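Simulation first, hardware later at Firkovberg

The robotics club at Firkovberg meets on Friday afternoons in the old drafting room, and for most of this term its members have not touched a motor. The 17 students have been working in a simulator, teaching a virtual arm to move around a set of virtual kitchens. The real arm stays in its case until the software is ready for it.

The teacher who runs the club asked not to be named, as did the students. We spoke over the noise of a room full of desktop fans.

"The first year we went straight to hardware," the teacher said. "We stripped two gearboxes before the mid-term break and then had no robot. After that I wanted everyone to make their mistakes on a computer."

The project is called Grirden, a name left over from a student's password that ended up on the shared folder. Students drive the simulated arm by hand with a game controller, record each attempt, and use the recordings to train a program that tries to do the same job on its own. So far the group has kept 147 recordings. Another 89 were thrown out, mostly for jerky driving or for bumping the furniture.

"People think the throwing out is the easy bit," said a Year 11 student who looks after the recordings. "You have to watch all of them. Some look fine until the last second, and then the wrist rolls and it's no good to anyone."

The view the students drive by is the one from the wrist, looking out past the fingers of the gripper. Most of them found it hard going at first. It shows very little of the room, and the colours of the walls and benches change from one kitchen to the next.
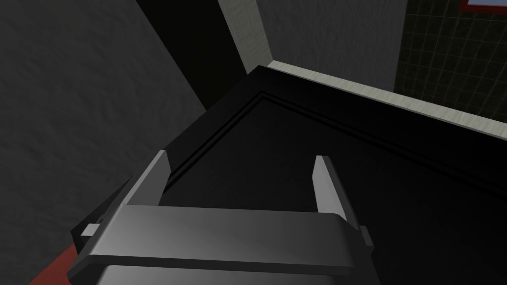

"You get a wall and a bit of bench and you have to work out where you are from that," said another student, who joined the club in Year 9. "Black surfaces are the worst. You lose your sense of how far down it is. I use the edges and the trim and go slowly."

The trained program has the same trouble. In light-coloured kitchens it reaches the right spot more often than it misses. In dark ones it tends to stop too high, and the students are still arguing over the cause. One group wants more recordings in dark kitchens. The other thinks the lighting settings should be varied first, and has spent two weeks on a script to do it.

"I've let them run both," the teacher said. "It's slower, but they'll have something to compare."

The club is preparing for the Kudow schools challenge in November, where 7 teams will each be given a kitchen layout they have not seen before. The first round is held entirely in simulation. Teams that get through will repeat the task with a real arm, and each attempt is timed.

Asked whether the students minded waiting so long for the hardware, the Year 11 student shrugged. "A bit. I'd like to hear it move. But last year's lot said they mostly held a torch while someone looked for a screw."

The teacher expects to open the case two weeks before the challenge, if the dark kitchens are sorted out by then. Until that happens the club has the drafting room until half past five — and a list of recordings still to be watched.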